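Preltevska Community Help
Pidano simulator / Contact and grasping / Doors and drawers

Protective stop when the right gripper closes on a door lever, and no stop on the left arm

Ghazala Yousafzai
Girncombe group, member

We are seeking advice on a fault that has halted our door-opening work in Pidano. The task is performed by a two-armed robot in a furnished room. The right arm is to take hold of the lever, turn it and draw the door open. The left arm has no part in the task and is told to hold its position clear of the table and the door.

The approach itself gives us no concern. The wrist view on the right arm is checked before every grasp, and a run is allowed to proceed only when the handle lies between the open fingers. The fault arises after that check has been passed. On the command to close, the contact force on one finger rises from zero to the ceiling of the scale within a single step. The controller (Pacheco, standard settings) then raises a protective stop on the right arm. The door swings a little, or stays shut, and the run is recorded as failed.

We have completed 271 runs with the present door, and 14 of them ended in this manner. That may appear a small share. Our difficulty is that the same motion file is to be passed to a colleague's team for use on a physical machine in June, and our own rules forbid the release of any motion that has caused an unexplained stop.

There is a second matter, which we regard as the more serious. When the right arm stops, the left arm does not. It continues to carry out whatever instruction it was last given. In most runs that instruction is to hold still, and no harm is done. In two runs it had been told to return to its rest position, and it moved while the right arm was halted near the door.
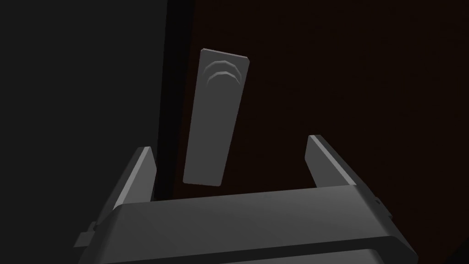 Steps already taken

The closing speed of the fingers was reduced by half. The stops became less frequent in the first batch and returned in the second, and we draw no conclusion from it.

The friction setting of the lever was raised and then lowered. Neither change had any effect that we could measure.

The force limit was raised from 20 newtons to the maximum permitted. The stops ceased. The recorded force did not change, however, and we have put the limit back. We do not consider it proper to remove a fault by removing the alarm.

The motion was replayed with the door deleted. No stops occurred, and the finger positions matched the commanded positions throughout. We therefore believe that the joint control is sound.

The door was replaced with an older model from the Pidano library, which has a round knob. No stops were recorded, but a knob is of no use to us and the grasp differs in any case.

We would be grateful to learn whether other members have met this fault with lever handles, and whether there is a recognised means of making a stop on one arm apply to the other. The logs can be supplied on request. The room, the lighting and the furniture have been left at their delivered settings, and the tilted view in our recordings follows from the mounting of the head camera and has been confirmed as intended.
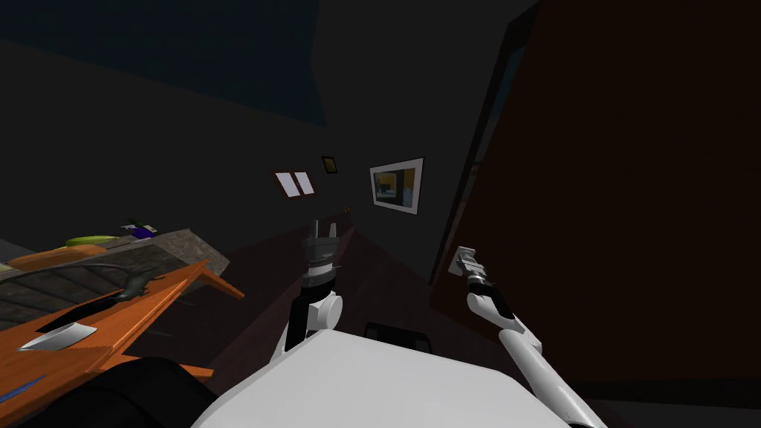 Nantana Meesuk
Contact modelling, long-standing member

There are two separate faults in this report, and I would ask that they be dealt with separately. The first concerns the shape of the handle. The second concerns the way the two arms are grouped in Pacheco. Repairing one will have no bearing on the other.

On the handle, the most likely explanation is that the shape you see and the shape used for contact are not the same. In the lever doors supplied with Pidano, the contact shape is a single block drawn about the whole fitting, with a small allowance on every side. The visible fingers may therefore be clear of the visible handle while already lying inside the block. At the moment of closing, the simulator finds an overlap that has to be undone in one step, and it does so with a very large force. Your controller has read that force correctly and has stopped as it was designed to do.

Please turn on the display of contact shapes and repeat one of the failed runs from its saved state. If the block extends past the handle, you have your answer. You will probably also find that the fault occurs only when the gripper arrives slightly rotated relative to the lever, as a corner of the finger then reaches the block before the flat of the pad does. This would be consistent with a low rate of failure.

The remedy is as follows. Open the door model and remove the single block from the handle. Put in its place one thin box for the lever and a second for the part that joins it to the door. Set the allowance on both to zero. Save the model under a new name, so that your earlier results can still be reproduced, and record the change in the run notes.

You should then look again at the point at which the approach ends. A check on the wrist view alone will pass a gripper that is well centred and too far forward. I would add a limit on depth, measured from the face of the door to the fingertips, and I would refuse any grasp outside it.
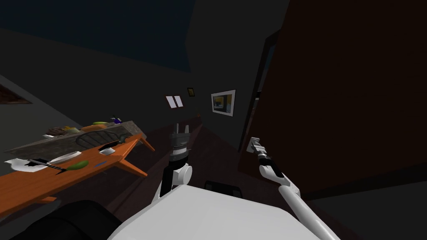
The depth limit should be taken from the contact shape and not from the visible surface, for the reasons given above. It should also be worked out again each time the door model is changed. A group at another site kept an old value after correcting its handle and spent several weeks looking for a fault in the gripper.

With regard to the left arm, Pacheco treats each arm as a separate device unless it is told otherwise. A protective stop belongs to the device that raised it. There is a setting called shared stop in the cell file, and it is off by default. When it is on, a stop raised by either arm holds both, and neither will accept a command until the operator has cleared the stop. I recommend that it be turned on before any further runs are made, including those whose sole purpose is to test the handle.

I would also draw attention to the decision to restore the force limit. It was the correct one. A good deal of time would be saved on these pages if more members took the same view.

Amândio Magalhães
Member

Had the same thing with a cupboard. Making the time step smaller cured it for me. I did not change the model. Try a quarter of what you have now.

Reply from Nantana Meesuk
A smaller step will lower the peak and may bring it under the limit. The overlap will still be there. I would not rely on it for a motion that is to leave the simulator.

Reply from Amândio Magalhães
Accepted. Mine never went anywhere near a real machine.

Inês Cordeiro
Cell safety, Girncombe group

I write as the person responsible for approving motions within Ghazala Yousafzai's group, and I wish to place the outcome on record for other members.

The display of contact shapes was turned on as advised. The block around the handle was found to extend past the lever on both sides and towards the gripper. In every failed run that we reopened, one fingertip was inside it before the command to close was given. The handle was rebuilt from two boxes, the allowance was set to zero, and a depth limit was added to the approach. The failed runs were then repeated from their saved states. The stop did not recur in any of them. One run ended without a firm grasp and was rejected by the depth limit, and we count that as the limit doing its work.

The shared stop was tested by raising a stop by hand on each arm in turn, at four points in the motion: during the approach, at the handle, with the door partly open, and during the return. Both arms were held in all cases. Members should note that the setting takes effect only after the cell has been reloaded. Our first test was carried out without reloading, and the left arm went on moving exactly as before. The manual does mention this, but on a different page from the setting itself.

We have further amended the motion so that the left arm may not be given a return instruction until the right arm has reported that it is clear of the door. The shared stop ought to make this unnecessary. It has been retained as a second measure for those parts of the motion in which the grippers may come close to one another.

The motion has not yet been released. The physical door has a return spring and the simulated one does not, and I have asked for the pull force to be measured on the real fitting before I sign.
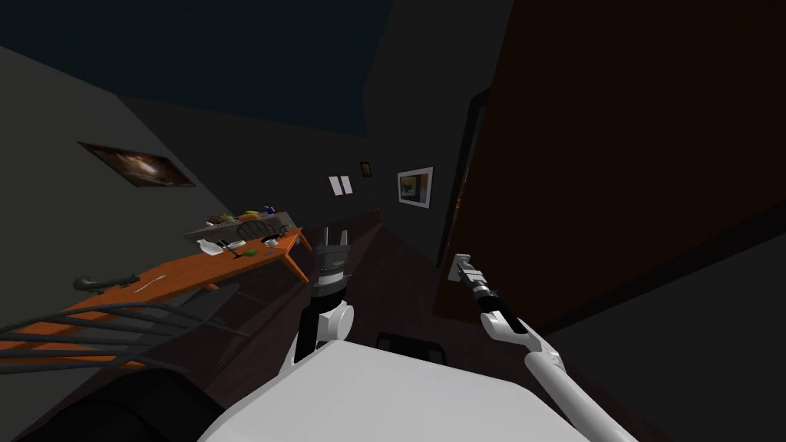 Protective stops and shared cells

Status: resolved. The reply by Nantana Meesuk has been marked as accepted by the original poster.

Moderator's note, Joana Mendes: The title of this page has been lengthened to include the left arm, as several members had arrived here with that fault alone. Reports concerning the single-block contact shape on other fittings, such as cupboards, ovens and windows, should be opened as new pages and should state the name of the model and the version of Pidano in use. Members are reminded that advice given here concerns simulated equipment and does not replace a site's own assessment of a physical machine.

Other pages under this heading
Shared stop has no effect after editing the cell file
Fingertip force reads zero while the lever is turning
Clearing a stop on one arm releases both
Return spring values for interior doors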